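Reviewing the Dernel Two-Arm Table Kit: Notes from Drutdale

The Dernel kit was delivered to our workroom in Drutdale in May, on a trial agreement arranged through Rusu, the regional supplier. I had asked for it on behalf of our small display-flower business, where artificial stems are sorted, trimmed with leaves and bundled for shop windows. My colleague Ruxandra Preda handled the setup, and the opinions below are largely ones we share.

What the Kit Includes

The package consists of two arms, each with a parallel gripper and its own wrist camera, the control software, and a service plan for the first year. A work surface is not supplied. We used a white table of our own, and I recommend a plain surface to any prospective buyer, as the setup guide assumes one. The guide itself runs to 111 pages and is clearly written, although the index is poor and the chapter on cable routing should come much earlier than it does.

A stem standing upright in a holder is a sensible first exercise. The wrist camera comes very close to it, and the joints along the stem and the loose material on the table behind are easy to make out on the monitor. 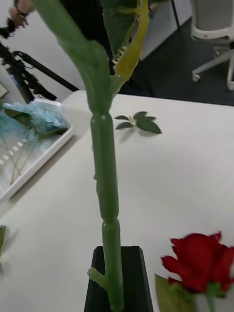 Handling Soft Blooms

Hydrangea heads were my principal concern. They are wide, light and easily crushed, and a previous machine we tried (a Sorkine unit, since returned) flattened a good many of them. The Dernel software allows the closing force to be set for each type of object, and the setting is saved under a name of the operator's choosing. A pale blue head held between the two black fingers keeps its rounded form well enough for our purposes, with the florets spilling past the fingertips.

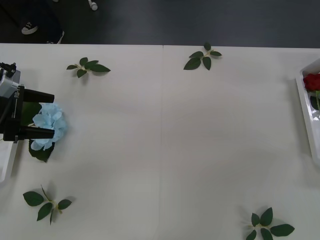 I would still advise patience with these settings. The factory values are intended for rigid parts, and the menu in which they are changed is three levels down. Ms. Preda eventually wrote the steps on a card and taped it beside the monitor. We also found that the force value returns to its default after a software update – a fault we have reported to Rusu, who acknowledged it promptly.

Working with Two Arms

The second arm accounts for much of the price, and it is reasonable to ask whether a single arm would do. For bundling, I believe two are needed. Roses laid out in the middle of the table can be approached from either side, and one gripper may keep hold of a stem while the other stands open beside the next bloom. The bulk of the right arm does take up a fair amount of the table, and anyone working on a narrow surface should measure with care.

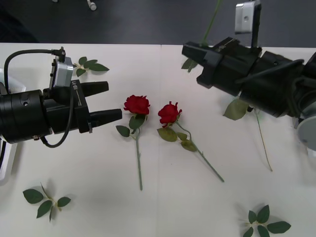
Can the two arms be bought separately?
The supplier sells a single-arm version and will add the second arm later. The upgrade requires a visit from a technician, and the software license must be reissued.

Dalibor Šťastný of the Rusu service desk conducted our training over two mornings. His instruction was thorough, and he left us with a practice schedule that we have followed fairly closely. Our log for the trial shows 623 attempted picks, of which 464 were completed without a person stepping in. Most of the failures involved loose leaf sprigs, which lie nearly flat and offer very little for the fingers to close upon. Roses gave the least trouble.

Layout matters a great deal. We now set the stems side by side, blooms toward the far edge, with the hydrangea at the right of the roses and the sprigs kept clear of them. The trays stay at the two sides of the table.
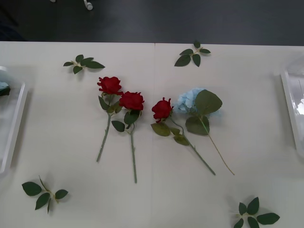
How much time should a new owner allow for setup?
Two full working days were sufficient for us, including calibration of both wrist cameras. A workshop with no earlier experience of such equipment should plan for a third.

Service and Remaining Concerns

The service plan covers parts, remote support and one yearly inspection. Replacement finger pads are excluded, and they are sold only in pairs. Calls were answered during business hours, though the evening line that appears in the brochure had not yet opened when we tried it.

We have asked Rusu to extend the trial so that the kit may be tested on mixed bundles, and Ms. Preda is preparing the stem list. A purchase decision will follow once the force setting has been corrected.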